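Stoltby Dog Training Supplies: website rebuild
Progress report, March

The new online shop is on schedule. Over 1000 product pages have been moved from the old site, and the 200 still to do are mostly leads and whistles with several sizes each. Butkienė has supplied fresh stock codes for the dummies and launchers, and these have been loaded.

Checkout was tested on phones and desktop. The postage rates for Ireland were wrong and have been corrected. Orders now pass to Dododine for packing without being retyped.
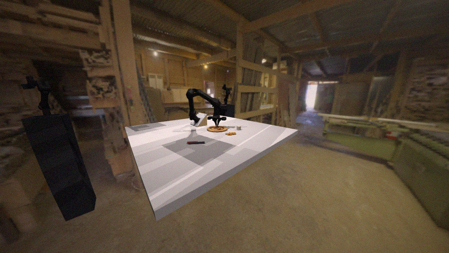
Simumden: simulated workshop, arm above a round wooden plate.

Of the grant for this stage, £89 is unspent. We ask to carry it over to pay for the second round of product photographs.

One item is late. The trade login needs a separate price list, and we did not have the final prices until last week. Rasa Juška is entering them now and will check them against the printed catalogue.

Next steps:
Finish the remaining product pages
Open the trade login to existing accounts
Redirect old links
Switch over on a Saturday evening, after the last order collection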